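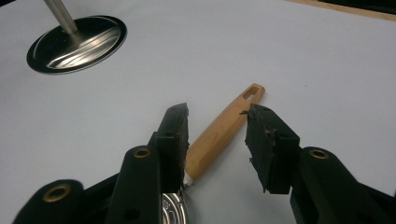

Members who hold cryptocurrency in a hardware wallet are advised to keep the recovery phrase on paper or metal, and never in a photograph or an email. The phrase should be copied by hand, in capitals, and checked word by word against the device. Storage at home calls for some thought. A kitchen drawer is a poor choice, as papers become mixed with everyday items such as a light wooden stick with a slot through its rounded end, and are thrown out with them. A locked box kept away from heat and damp is preferable.

Two copies should be made and held at 2 separate addresses. The Ultstead guidance, last revised in May, recommends that each copy be inspected every 4 months – faded ink is the most common fault reported to the help desk. Members using the Grorell steel plate should stamp the first four letters of each word only.

The PIN must be stored apart from the phrase. After 10 wrong attempts the Skirnance device erases itself, and the phrase is then the sole means of recovery.

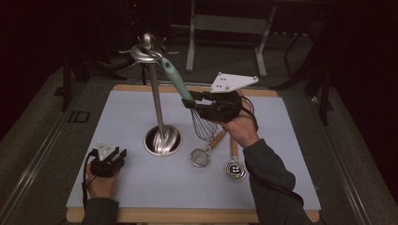 Yaqin Cheng writes that she keeps her second copy with her solicitor, in a sealed envelope signed across the flap, and asks whether the envelope should state what it contains. It should not. A reference number known to the executor is sufficient, and the number may be entered in the will.

Lost devices should be reported using form 1189.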